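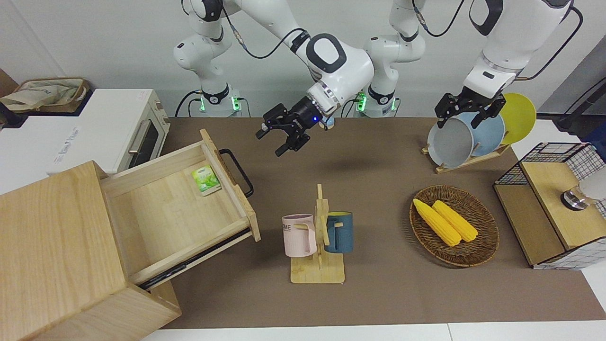
Zindwood Manipulation Group, Household Tasks Team

Draneo Kitchen Tabletop Set: README and data card

Contents

1. Summary
2. What is in an episode
3. Tasks
4. The workspace
5. How the episodes were collected
6. Labels
7. Splits
8. Known problems
9. Loading the data
10. Terms and contact

1. Summary

Draneo is a set of two-arm demonstrations recorded on one kitchen-style tabletop. It contains 1,132 episodes across 13 tasks. All of them were collected by teleoperation, with one operator driving both arms. The set was made for training imitation policies that take camera images, joint positions and a short written instruction, and return joint targets for both arms.

This release replaces the internal one from October. The episodes are the same, but the instruction text has been cleaned up, the gripper channel has been rescaled, and the failed attempts now sit in their own folder. If you trained on the October copy, please retrain before comparing numbers. The old gripper channel ran in the opposite direction for the left arm.

2. What is in an episode

Each episode is one folder. Inside it are:

- a video file for each camera that was recording
- joint positions and joint targets for both arms
- gripper opening for both arms, from 0 (closed) to 1 (open)
- the instruction given to the operator
- phase marks, where they exist (see section 6)
- a notes file, often empty

Robot state and video are saved at 20 samples per second. The clocks on the cameras and the arms are synchronized at the start of each session. We do not correct for drift inside a session. Episodes where the drift was large enough to see by eye were removed.

Left and right always mean the robot's left and right. With the fixed camera facing the arms, the robot's right arm appears on the left side of the image. This has caused more mistakes than anything else in the set, so check it first if a policy seems to be moving the wrong arm.

3. Tasks

The tasks fall into four groups.

Drawer and door tasks: open the drawer, close the drawer, put an item in the drawer, open the toaster oven.

Rack tasks: take a plate from the rack, return a plate to the rack, move a plate to the mat.

Mug tasks: take a mug from the tree, hang a mug on the tree, swap two mugs.

Basket tasks: take corn from the basket, put corn in the basket, move the basket.

Some episodes ask for two of these at once, one for each arm. They are filed under the task named first in the instruction, and the flag "both_arms" is set to true. In these episodes the operator was asked to keep both arms working as far as possible, but one arm often waits while the other finishes. We left the waiting in. A policy trained on the set will pick up some of it.
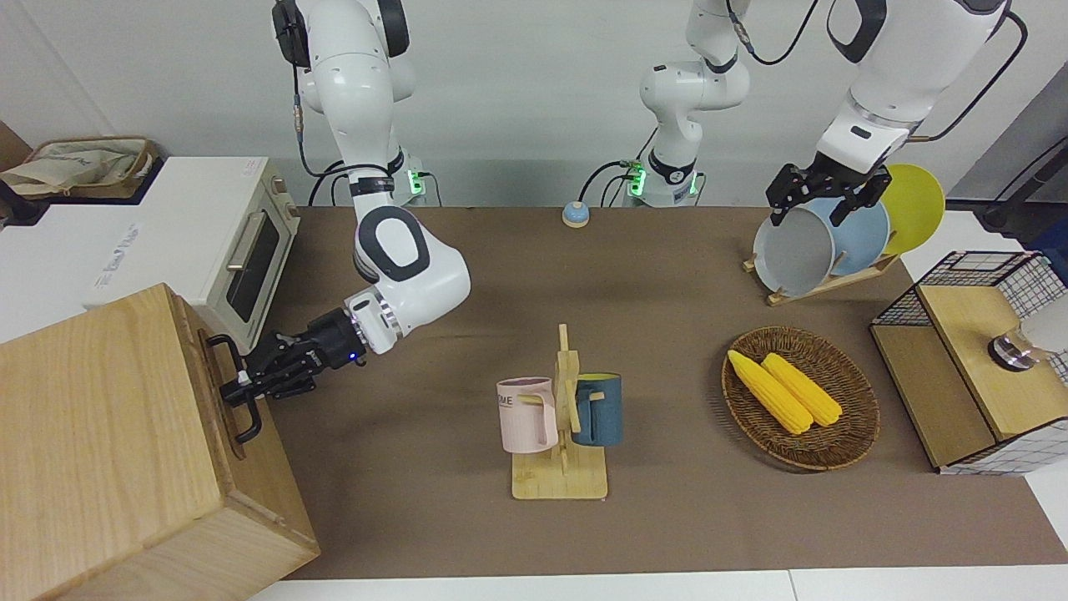

Contact phases are where we spent most of the labeling time. For every episode in the drawer and rack groups, we marked the sample at which each gripper closed on its target and the sample at which it let go. The two arms are marked separately. A moment when the right gripper is closed around the black handle and the left one has the rim of the gray plate counts as contact for both arms, even if neither arm is moving. Do not use joint speed as a stand-in for contact. We tried this early on and it missed most of the holds.

4. The workspace

The table has a brown top surface and stands against a white wall. Both arms are mounted along the back edge and reach forward over the table. Each has a black two-finger gripper.

The main objects are:

- wooden dish rack with three plates: gray, light blue, yellow
- wooden mug tree with a pink mug and a teal mug
- oval wicker basket with two ears of corn
- light wooden cabinet with a drawer and a black metal handle
- white toaster oven
- wood and wire storage unit with a lid

The furniture was kept in the same general place throughout. The small objects were moved between episodes, usually by a few inches. The order of the plates in the rack was changed only in the rack group. In the other groups gray is nearly always in front, so a policy may learn to reach for the front plate and ignore the color in the instruction. We suggest testing with the plates reordered.

The wall is plain and the lighting was constant. Nothing in this set will teach a policy to cope with a busy background or a dark room. Mersha, our companion set, has the same arms in three other rooms and is a better choice if that matters to you.

5. How the episodes were collected

Operators practiced each task until they could finish it several times in a row without help. Practice runs were not kept. After that they recorded in blocks of 20 episodes with a break between blocks. The instruction was read out before each episode, and the operator pressed a pedal to start and again to stop.

Between episodes a second person reset the table. Resets were done by hand from a printed card that gave the starting state of the drawer, the lid and each of the small objects. The card number is saved with the episode as "reset_id". Two episodes with the same reset_id begin in a similar state, but do not expect the objects to line up exactly.

An episode was kept as a success if the object ended in the place named in the instruction and nothing was dropped. Slow episodes were kept. So were episodes with one regrasp. Episodes with more than one regrasp were moved to the folder "rough", which is included in the download but not in the count given in section 1.

6. Labels

Every episode has an instruction and a success label. The drawer and rack groups also have the contact marks described above. The mug and basket groups do not, and we have no plans to add them.

Contact marks were placed by one labeler and checked by another. Where they differed by more than three samples, the two went back to the video together and agreed on a value. The marks for the left arm are a little less steady than those for the right. A plate rim is thin, and it is hard to tell from a fixed view exactly when the fingers meet it. The wrist cameras help — use them if you want to redo the marks.

Instructions come in a short form ("open the drawer") and a longer form that names the arm and the object ("use the right arm to open the drawer of the wooden cabinet"). Both are stored. The loader returns the short form unless told otherwise.

7. Splits

There is a training split and a validation split. They are divided by reset_id, so no starting layout appears in both. We did not make a test split. Results on recorded data tell you little about how a policy behaves on the arms, and we would prefer that people report trials on real hardware.

Our baseline policy, Alau, was trained on the training split for 2,000 epochs. The settings file is in the "baseline" folder. It is there as a starting point, and we have not tuned it much.

8. Known problems

- In a few drawer episodes the gripper slides along the handle during the pull. The contact mark is placed at first contact and is not repeated.
- The storage unit's lid is not in the same position in every episode. It is not part of any task, and its position is not recorded.
- The teal mug has a yellow interior. Color-based detectors sometimes confuse it with the yellow plate when the two are close together in the image.
- Cables hang from both arms and cross in front of objects in some views. We have not masked them out.
- Objects at the far right of the table can fall partly outside the fixed camera view.
- Joint targets for the first five samples of each episode repeat the resting pose. Most users drop them.

9. Loading the data

Unpack the archive and point the loader at the top folder. It reads the index file and skips any episode with missing files, printing the episode number as it goes. If it skips more than one or two, your download is probably incomplete.

Options you are likely to need:

- split: train or val
- group: drawer, rack, mug or basket
- text: short or long
- arms: left, right or both
- drop_start: true or false

Setting arms to left or right removes the other arm's joint data, but that arm will still be visible in the video.

Images are returned at the recorded size. Resize them in your own pipeline, and keep the full width if you can. The cabinet and the storage unit sit at opposite ends of the table, and a square center crop will lose most of both.

10. Terms and contact

The set may be used for research and teaching. Please do not pass on modified copies under the same name. If you fix a label, send the episode number and the corrected value to the Household Tasks Team through the Zindwood project page, and it will go into the next release. Questions about the arms or the teleoperation setup can go to the same place. We check the page on Mondays.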